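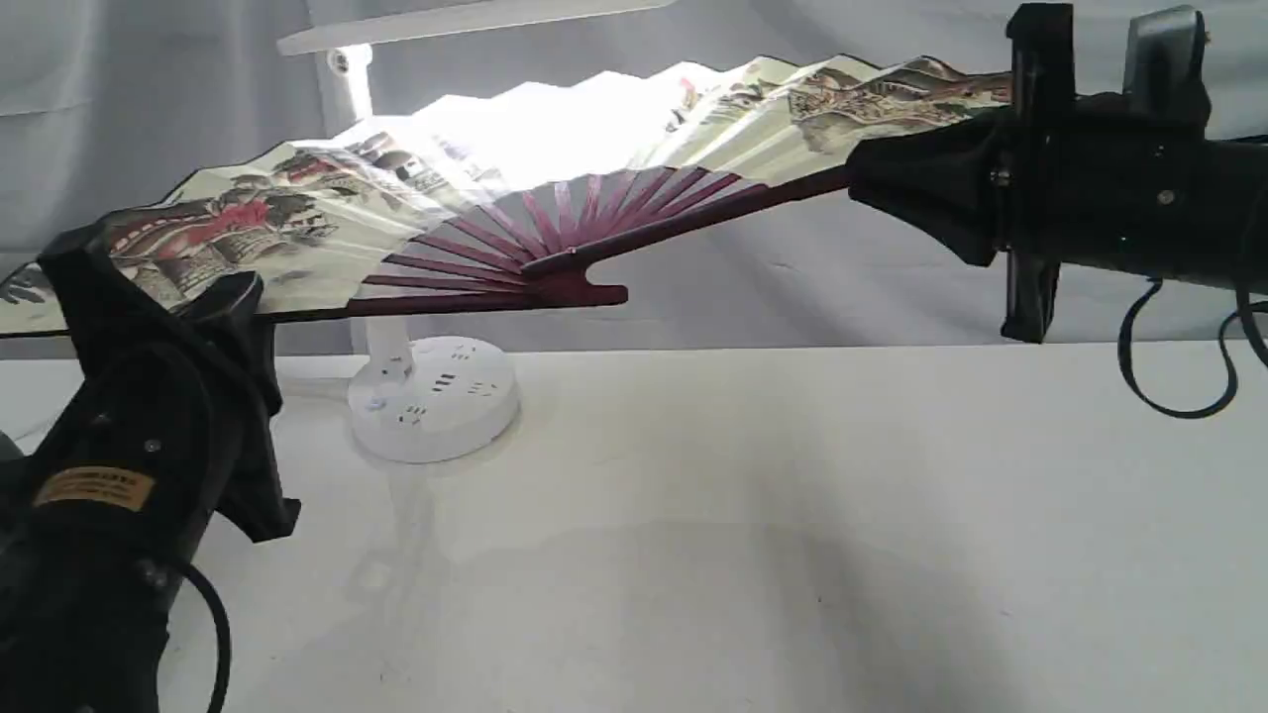
The Coltow 475 is a large folding fan with a pleated paper leaf, sold for wall display and for hand use. The leaf is supplied in one colorway, pale cream with a thin dark border along the outer top edge. Artwork is in a traditional ink-and-color style: a pavilion with red and dark brown roofs toward the left, rocky mountains with trees and small structures toward the right. Ribs and guards are finished in maroon. The guards are thicker than the inner sticks and take the load when the fan is opened or closed.

Specifications
Item number: 2190
Guard length: 458 mm
Leaf: paper, single sheet, printed
Finish, ribs and guards: maroon
Supplied with: storage sleeve, 3 wall pins

Opening and closing
Hold one guard still and draw the other away from it in the plane of the fan. Do not pull on the leaf. To close, follow the existing folds from one side to the other.

Care
Dust with a soft dry brush along the pleats. Keep out of direct sunlight. Store closed in the sleeve. Moisture will cockle the paper and is not covered by the warranty.

Replacement sleeves and pins are listed under Tellgate accessories.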